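Buying used office PCs in bulk, worth it??

mossback_7
Found a lot in Datcombe, 10 ex-office towers, 800 for all. No drives. Seller is Ranjbar. Anyone bought from them?

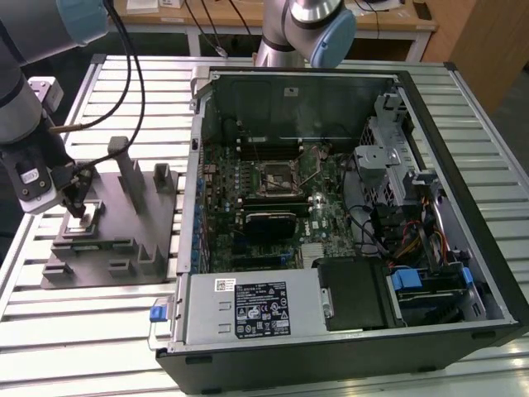 Bench, left side

tinfoilhal
Too much. Ask for the board model first. No model, no deal.

mossback_7
asked, no reply yet. Want 3 for the library, sell teh rest

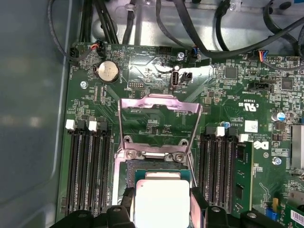 and shipping is extra so I'd have to drive it. Still cheaper than new.

genley_fan
Disagree w/ hal. Price is fine if the memory's included. My Genley cost more than that for one.
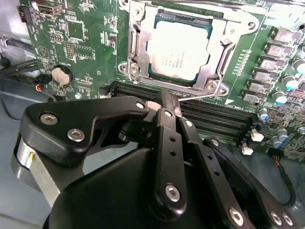
Do they come with a warranty?
Thirty days, parts only, you pay return postage.

tinfoilhal
lol so basically none

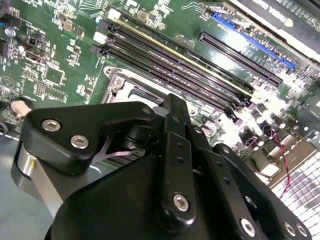
Resale is where you lose money — buyers want drives in and Windows on. Shops won't touch bare towers. Take the lid off every one before you pay, if it's a plain green board like that one then get the number off it and look up what chips it takes. Dont trust the sticker.

mossback_7
ok. offering less tonight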